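Chapter 4
Flatness and Other Promises

In this chapter: what a surface is for; why two plates will fool you and a third will not; tolerance as a form of manners; how to read a drawing that has been photocopied too often.

In 1917 the pattern shop at Durklow took delivery of a cast-iron surface plate, which was set on a brick pier, covered with a felt blanket and treated from then on with more respect than the foreman. Apprentices could be forgiven for arriving late. They could not be forgiven for putting a mug on the plate. The works at Durklow has long since become flats, and the plate is said to be in the entrance hall, where people put their post on it.

You will meet many surfaces in this subject, and most of them will be described to you as flat. None of them is. A kitchen worktop is flat until you try to roll a marble along it. A school desk is flat until you try to write on it. The word needs a second half before it means anything: flat to within what, and over what length? A student who learns to ask that question will become a decent engineer and a rather tiring dinner guest.

Suppose you have no flat thing to begin with. You can rub two plates together with a smear of blue between them, scrape down the high spots, and carry on until they touch all over. You will be very pleased. You may also have made one plate that is slightly domed and another that is slightly dished, and the pair will agree with each other perfectly, as people with the same wrong opinion often do. Bring in a third plate, match each one against the other 2 in turn, and the dome has nowhere to hide. We shall work through the full Altıntaş sequence in Section 4.3, with the turning step that most summaries leave out.
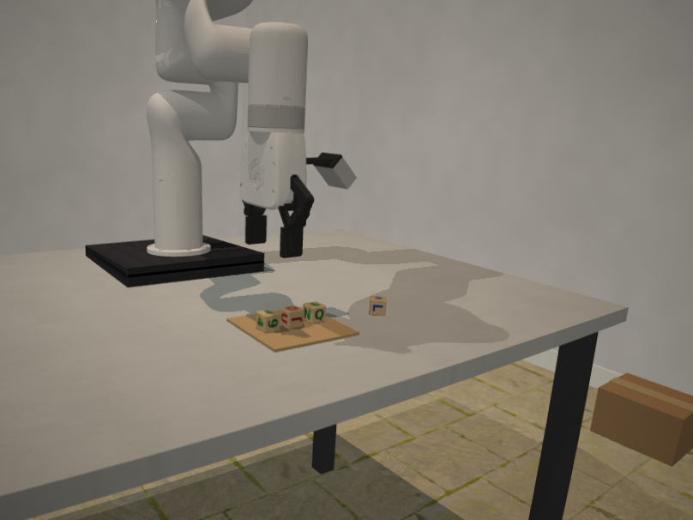 Flatness is only the first promise. A surface may be flat and still not level, level and still not square to its neighbour, or all three on the drawing and none of them by the time it has been bolted down. Bolting down is where a good deal of careful work goes to die. Tighten one corner of a plate over a speck of swarf and the whole thing takes up a gentle twist, too small to see and quite large enough to ruin your afternoon. Section 4.5 deals with three-point support, and with the fitter at Ridesov who had 92 gauge readings that made no sense until he swept underneath.

Then there is temperature. Iron grows when it warms, and it seldom warms evenly. A plate with sun on its top face and a cold floor below it will rise in the middle, then settle again by evening, so that the morning shift and the night shift can hold two honest and different views of the same casting. The exercises ask you to work out the size of this effect for a plate 200 mm thick. Do the sum before you look at the answer, which is printed upside down on the last page of the chapter, a practice the publisher thinks is charming.

You will need Chapter 2 (straight edges) and a little patience with small numbers. The Senetti tables are in the appendix. Readers who skipped Chapter 3 may go on without harm, although the author spent a whole September on it.

4.1 What we mean by a reference

A reference is a thing we have agreed to stop arguing about.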